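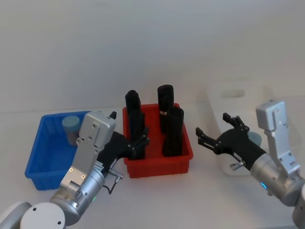 Print | E-mail

3. Sorting at the point of return

3.1 Setting

The Balivville center takes back used household goods at one counter and passes them on to three stores. Small items only: cups, lids, cutlery, jars, odd bits of kitchenware. Furniture and electrical goods go through a separate door and were left out. Most returns come in during the first two hours after opening, then a long flat stretch, then a second smaller rush before closing. January was busier than any other month, which the staff put down to people clearing out after the holidays. We have no way to check this.

People sort their own returns at the counter. Under the old rules each item was meant to go by material, with a printed list taped up next to the counter. The list had grown over the years and by the time we started it ran to two pages, small type, with several lines crossed out by hand. Few visitors read past the top of it. Orellana, the smaller center we used for comparison, kept the old list the whole way through.

3.2 Change to the sorting rule

The new rule at Balivville was by condition. Good enough to give away, needs cleaning or a small repair, and scrap. Each class got its own bin color, and the printed list came down. Figure 1 shows a blue, a red and a pale translucent white bin in a row, left to right. Order matters as well as color. In the pilot we swapped the order between mornings and afternoons and regular visitors kept putting things where the old bin had been, whatever color was standing there now. So order was fixed for the main study and not touched again.

We did not label the bins with words in the first half. Labels came in for the second half, one short word each. Staff were asked not to correct visitors unless asked, and mostly kept to this.

3.3 Counts

Over the study period 1437 items were checked at Balivville and 483 at Orellana. Checking was done in the back room by two raters working from the same sheet, and an item counted as missorted when both raters agreed it was in the wrong class. Where they did not agree the item was dropped from the error count but kept in the total. This makes our error rates a little low, in both places. Items were logged in Uvum, the stock program both centers already had, and exported once a week.

In all, 18 items could not be placed in any class, nearly all of them sets with one good peice and one broken one. These are in the totals too.

3.4 What visitors did

Missorting fell at Balivville after the change and stayed lower. It did not move at Orellana. Most of the remaining errors were in one direction – things that needed cleaning were put in with things ready to give away. Visitors seem to judge their own goods kindly. The opposite error, good items put in scrap, was rare, and came mainly from people returning a full box in one go and not looking at each item.

Labels made less difference than we expected. A small drop in errors in the first weeks, then back to about the level before. New visitors did ask fewer questions at the counter once the labels were up, so they may be worth keeping for for that alone.

3.5 Limits

Two centers, one region. The Collia network, which runs both, handles more than 3000 small items in a normal year, and its other sites have different counters and different opening hours. Visitors at Orellana are older on the whole and more of them come by car. We did not record who returned what, so repeat visitors can not be told apart from new ones except by staff memory. A longer run with the material rule brought back at Balivville would have been useful but the center did not want to go back to the list.

Costs are taken up in section 4.

Print | E-mail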